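# Perka Profiles: progress report to the Manzano Fund, October 2023

Prepared by Elspeth Haldane, managing editor
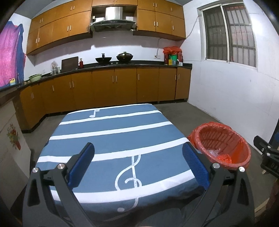

The grant pays for rewriting the television and radio section of our biography site. When we applied in March, that section had 100 profiles of presenters, actors and their families, and most had been copied from one page to the next without anyone checking them. The work is a little behind the plan but inside the budget.

## Done so far

- 30 profiles have been rewritten and are live.
- 19 more are written and waiting for a second read.
- Net worth figures are gone from every page in the section. We could not source any of them.
- Each new profile lists its sources at the bottom, with the date we last looked at them.

Fraser Crichton did most of the research. Birth dates took the longest. Where the only source was another biography site, we removed the date and left the line out. We used to write "has not revealed" in those cases, and several readers complained that it sounded like an accusation.

## Former spouses and partners

This was the hardest group. Many of these people were never public figures and are known only for a marriage that ended years ago. We now keep a separate page only if the person has had a public career or has given interviews under their own name. Otherwise the marriage gets one sentence on the better-known person's page. Claims about affairs stay out unless one of the two people has confirmed them on the record.

## Problems

The move to Bradov, our new publishing system, broke the links between family members' pages. Erar, the contractor, fixed most of them, but the older radio pages still point to the wrong people in places. Fraser is correcting those by hand – slow work, and the main cause of the delay.

## Money

We have $1,000 left in the research line. I would like to move it to copy editing and need your written approval to do that.

## Next

The 19 waiting profiles go up first. After that we start on the radio presenters, beginning with the pages that get the most correction requests.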